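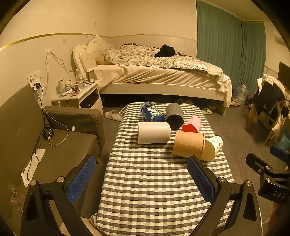

Skedgate Narrow Table Cover, Checkered

Price and stock: see the Drisonley shop page. Ships rolled, no hanger.

Most table covers in this price range are sold with the word "farmhouse" and a bowl of lemons. We have left both out. It is a checkered cloth in white, gray and a little pale green, cut for tables that are long and thin, such as the one you end up with when the only free floor is at the foot of the bed.

What the cover does

It hides a tabletop you are tired of looking at. It also takes some of the noise out of setting things down. The maker, Bretside, calls it "slip resistant." We would not go that far. Round things roll on it much as they roll on any cloth, and if you lay cups and small bins on their sides you should expect them to go wherever the table leans.

What it does not do

It is not padded and it will not protect a soft top from a hot pan. The old listing said "stain proof" and we took that out after coffee got the better of our shop sample. Call it washable and leave it there.

Color

The green is faint. Under a warm bulb several buyers have taken the whole thing for gray and white, and wrote in to say so. If you are buying it to match green curtains, order the swatch first – it costs less than the return postage.
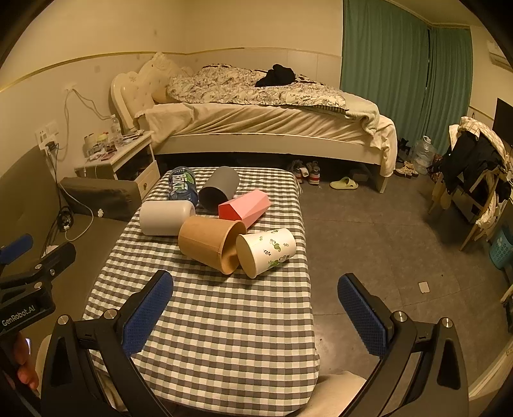

Checkered cover on a bedroom table, with bins and a bottle on their sides.

Size and fit

Cut 16 inches wider than the table it is meant for, which should leave a drop on both long sides. Measure your own table. The size chart on the Bretside packet was off by some 2 inches on the batch we checked, and we go by the tape.

Care

Cold wash, low spin, line dry. The packet claims 2,000 rubs before wear shows. We have no way of testing that and would give it little weight. Our sample has been through 15 washes. The hem is fine and the white squares are a shade duller.

Compared with the Soriano cover

The Soriano is heavier and hangs better at the corners. It also costs close to double and comes only in square sizes. For a narrow table the Skedgate is the more sensible buy, if you can live with fold lines for the first week.

Returns

Unwashed covers within 7 days of delivery. Swatches are not returnable.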